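Krajewska Talking Fox Plush, 20 cm
Sold by Drinari Toys, Zilumville
Item no. 272

Price includes sales tax. Free store pickup. Standard shipping is added at checkout.

Product description

The Krajewska Talking Fox is a seated plush with a sound module in the body and a pressure switch in each front paw. The left paw plays speech and the right paw plays songs. Pressing a paw during playback stops the current sound and starts the next one in sequence. The order is fixed and resets when the power is switched off.

The outer fabric is short-pile polyester. Eyes and nose are embroidered. The tail is stitched through the back seam and contains no wire. The sound module sits in a zippered pouch and can be removed before washing.

Specifications

Height, seated: 20 cm
Outer fabric: polyester
Filling: polyester fiber
Spoken phrases: 6
Songs: 5
Volume: two levels, set by a slide switch on the module
Power: three AAA batteries, not included
Auto shutoff: yes, after the last sound has finished
Age grade: 3 years and up
Languages: English or Polish, one language per unit, chosen at the time of order

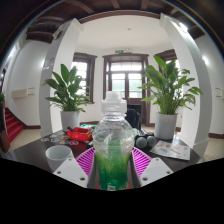
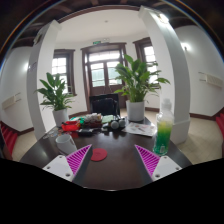

White mug on the dark wooden table, in both photos.

Batteries

Open the zipper at the base of the fox and pull out the module. The battery door is closed with one small Phillips screw. Use alkaline cells. Rechargeable cells will run the unit at lower volume, and speech may cut out before the cells are empty. Do not mix old and new cells. An adult should change the batteries.

A demo mode is active when the unit leaves the warehouse. In demo mode only the first phrase and the first song will play. To leave it, move the switch to OFF, hold the left paw, and move the switch to either volume setting.

Cleaning

Remove the module and close the zipper. Hand wash in cool water with mild detergent. Do not wring or tumble dry. Air dry completely before putting the module back. The module itself can be wiped with a dry cloth only.

In the box

Fox plush with module installed
Instruction sheet
Spare battery door screw

Compatibility

The module fits the Krajewska Bear and the Krajewska Owl. It does not fit the Skillura line of hand puppets, which use a flat module with a single switch. Replacement modules are sold separately and must be ordered in the same language as the original if the printed phrase list on the instruction sheet is to match.

Availability

In stock in rust and gray. The white version is sold out and is expected again in November. Back orders for white are accepted and are charged when shipped.

Returns and warranty

Unused items in original packaging may be returned within 20 days of delivery. The sound module is covered for one year against defects. Battery leakage and water damage are not covered. Warranty claims need the order number and the batch code printed inside the pouch.

Questions on this item: Remigiusz Kozłowski, product support, Drinari Toys.

Page last updated 7th September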